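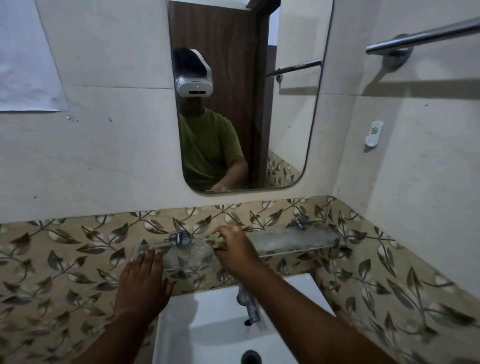

Clunbridge Bathrooms

Welcome! Clunbridge is a collection of short recordings of people tidying bathrooms at home: wiping the glass shelf under the mirror, putting toothbrushes back in the cup, folding a hand towel over the bar. Small jobs, and there turn out to be so many ways of doing them!

What you get
3,396 clips, each with a one-line caption in plain English
3,000 for training, the rest held back for testing
12 kinds of task, listed in tasks.txt
2 caption files - one short, one with the names of the things handled

Where it was recorded
Homes in Guncombe and Brirdale, mostly small rooms with a sink, a wall mirror and tile. We left the rooms as they were. Glass and chrome show up all the time, and we love that part of the collection - reflections make it much harder to tell which cup is the real one.

Known problems
Captions from August use "rack" and "bar" for the same thing. The Malý split (bathrooms with a tub) is short on evening clips. Soap dispensers are sometimes labeled as bottles.

Changes
October 22, 2022: fixed the shelf captions, added the towel folding clips, removed duplicates from the Brirdale folder.

Found a wrong caption? Please open an issue with the clip number and we'll fix it in the next update.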